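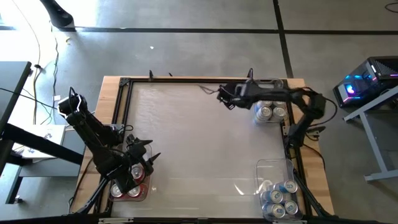 4. Introducing the Birkix to your cat

By this point the Birkix water fountain is assembled, filled and humming on your kitchen floor. You have done your part. The remaining steps depend on the cat, and the manufacturer's warranty does not cover cats.

Please read the whole section before you start. Owners who skip to step 9 write to us in December asking why the cat now drinks only from the bath.

Before you begin

You will need:

The fountain, assembled as in section 3
The cat's old water bowl (do not throw this away, however pleased you are with the new one)
Two dry towels
A saucer of the cat's usual food
A chair, for you

4.1 Choosing the spot

1. Put the fountain at least 40 cm from the food bowl. Many cats dislike drinking next to their dinner and will show this by dropping a biscuit in the water every evening until you move it.

2. Keep it well away from the litter tray. You would not want your kettle in there either.

3. Leave one side open so the cat can see the door while drinking. A cat with its back to a doorway believes it is about to be murdered, usually by the other cat.

4. Run the lead behind furniture or through the clip supplied. Push the clip in until it clicks.

CAUTION: If your cat chews cables, fit the braided sleeve from the spares bag before plugging in. If your cat has never chewed cables, fit it anyway. They do not announce these things in advance.

Note: The lead is long enough for most kitchens. Do not use an extension block on the floor. Water and extension blocks have been introduced before and did not get on.

4.2 The first evening

5. Leave the pump switched off. Fill the bowl to the lower line and put it down in its new place, next to the old bowl. Then go and sit on the chair.

6. Do not point at the fountain. Do not tap it, stroke it or say "look" in an encouraging voice. Cats take enthusiasm as evidence of a trap.

7. Wait. The cat will approach, sniff the fountain, and walk off as though it had meant to visit the skirting board all along. This counts as progress. Do not applaud.

8. Place the saucer of food near the chair, and let the cat eat with the fountain in view. Take the saucer away afterwards. The old bowl stays.

Note: Some cats sit in the box the fountain came in and ignore the fountain itself for several days. Let them. Removing the box will be remembered.

4.3 Switching on

9. When the cat has walked past the fountain without inflating its tail, set the dial to 1 and switch on the pump. The flow should be a thin trickle down the front of the dome. If it sprays, the dome is not seated. Switch off, unplug, and go back to section 3.

10. Run the pump for 20 minutes, then switch it off. Do this twice a day, morning and evening, at times when the cat is awake. We appreciate that this leaves a narrow window.

11. Once the cat drinks while the pump is running, leave it running. Set the dial to 2 if you like. Setting 3 is for households with several cats, or for people who enjoy the sound of a small weir at three in the morning.

12. Remove the old bowl only after the cat has used the fountain for a full week. If it goes and stands where the bowl used to be and looks at you, put the bowl back and start the week again.

CAUTION: Never take away every other source of water to "make" the cat use the fountain. A cat can hold out longer than is good for it, purely on principle. If your cat stops drinking or seems unwell, ring your vet.

4.4 Common behaviours and what to do about them

The cat puts a paw in the water and shakes it at the wall.
Normal. This is what the first towel is for.

The cat drinks from the dome, the bowl rim and the floor, in that order.
Normal. Lower the dial by one setting and use the second towel.

The cat drops toys in the bowl.
Take them out. Felt mice shed fibres which clog the filter. Our tester Hauwa Balogun recovered the same mouse from her fountain every morning for a month, and now regards the animal as a colleague.

The cat attacks the pump hum.
Check that all four rubber feet are fitted and that the fountain is not touching a cupboard. If the hum stops and the attacks go on, the fault is in the cat.

The cat sleeps against the fountain.
Pleasant for everyone. Check the intake grille for fur every couple of days.

The cat knocks the whole thing over.
Fit the Pronar weighted base (part 236, sold separately). Ladi Danladi's tom got past the weighted base as well, and drinks from a stockpot.

4.5 More than one cat

13. Introduce each cat on its own if you can. Shut the others out and accept the noise.

14. Watch for a cat that sits in front of the fountain without drinking. It is guarding it. It does not want the water, it wants the others not to have any. Put a second bowl in another room, out of its line of sight, and say nothing.

15. Old or stiff cats may need the fountain raised by a few centimetres. A flat, heavy tile does the job. Test it with your hand before the cat tests it with its full weight.

4.6 After the first fortnight

16. Rinse the bowl and dome in warm water every other day. Wash them properly once a week with a drop of plain washing-up liquid, and rinse until nothing foams. Scented liquids will put most cats off for longer than you would believe possible.

17. Change the filter after 46 days, or sooner if the flow drops. Unplug the pump first. Soak the new filter in cold water for ten minutes before fitting it, or you will have black specks in the bowl and a cat who blames you for them.

18. If you go away, show your cat sitter how to top up to the upper line. The pump must not run dry. It makes a rattling noise when it does, and the cat will let the sitter find out alone.

Note: Fountain refused after all of this? Switch off, empty, dry, and store it for a month. Then start again at step 5 in a different room. Cats who loathed it in the kitchen have taken to it at once in the hall, and have offered no explanation.

For fur in the impeller, see section 5.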